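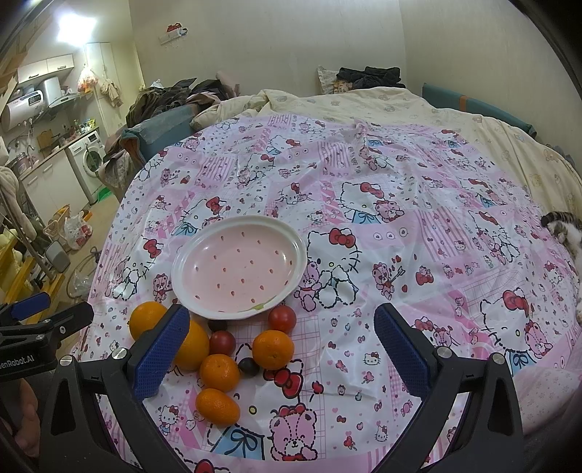 Marcelle Texier told me, before I'd even gotten my coat off, that the hardest thing about running a student robotics project is getting people to slow down their hands. They all come in wanting to be fast, she said, and then the recordings are useless and everyone has to go home and do them over.

I'd come to Vandton to talk about Pudance, the project her class has been building since January, and I was expecting a lab. You know, a big arm bolted to a table, maybe some yellow tape on the floor. There's a little of that. But most of the work happens in the students' own homes, with a gripper they hold in one hand, picking things up and putting them down where they'd normally be picked up and put down. Kitchens, beds, the tops of dressers. The arm gets its turn later.

"If you only teach it on a clean gray table, it learns clean gray tables," Marcelle said. "I wanted bedspreads. I wanted patterns all over the place, Hello Kitty, plaid, polka dots, whatever people own. Let it find a tangerine on that!"

Fruit comes up a lot when you talk to her. It was the first assignment and it's still her favorite — move the fruit onto a plate, gently, one piece at a time. I said that sounded pretty easy. She gave me a look and handed me the gripper.

Reader, I was terrible. I squeezed too hard, I came in at a weird angle, and I chased a cherry tomato halfway across her desk before she took pity on me. The fingers have these finely textured pads on them, so I'd figured anything would stick. Nope! A big orange is fine. It's the little round things that get away from you, and on a soft mattress (she says this with real affection) they roll toward wherever the fingers press down.

"You learn to come straight in from above and wait," she said. "Just wait a second. Students hate the waiting. But the robot is going to copy the whole thing, the hurry and the fumbling and all of it."

So far the class has turned in 2643 recordings, and each one gets watched by another student before it's kept. I asked if that was as dull as it sounds. She laughed and said yes, for the first 10 or so, and then people start getting opinions. They argue over whether a nudge counts as a grasp. They get picky about each other's wrists. One pair spent a whole afternoon on the question of whether a tomato that touches the rim of the plate has been put on the plate. (They decided it hasn't. It's written down in the rules now, on a sheet taped inside the supply cabinet.)

I wondered about pets, too, having two dogs who'd be all over this. Do people have to shut them out?

"I tell them to leave the house how it is," she said. "If the cat wants to lie on the bed, the cat lies on the bed. Laundry, same thing. The only rule I have is don't film your family without asking them, and don't tidy up for me."

They do have one outside test coming. Clultau, the high school across the river, runs a similar class, and the two groups are going to swap: each side trains on its own recordings and then has to work on a table the other side set up. Delaunay Hall is hosting. Marcelle has no idea what Clultau will put out. Grapes, she's afraid, or something peeled.

I asked how Pudance does right now, today, on the arm. She went and got her notebook for this one. In the last full run it tried 176 pickups and got 131 of them onto the plate, and most of the misses were the small dark fruit. She thinks the camera loses them in the shadow between the bigger pieces. One of the students thinks the fingers are opening too wide on the way in, so whatever's next to the target gets bumped. They're going to test both ideas, and she wouldn't tell me which one she'd bet on, though I did ask twice.

Before I left she let me have another try with the gripper. I waited. I came in from above, I didn't squeeze, and I got a tangerine onto the plate on the first go, and I may have made a noise about it. Marcelle wanted me to do it again a little slower.

New students can sign up for the fall section until 28th August, and she asked me to mention that you don't need to know any programming to start. Bring your own plate.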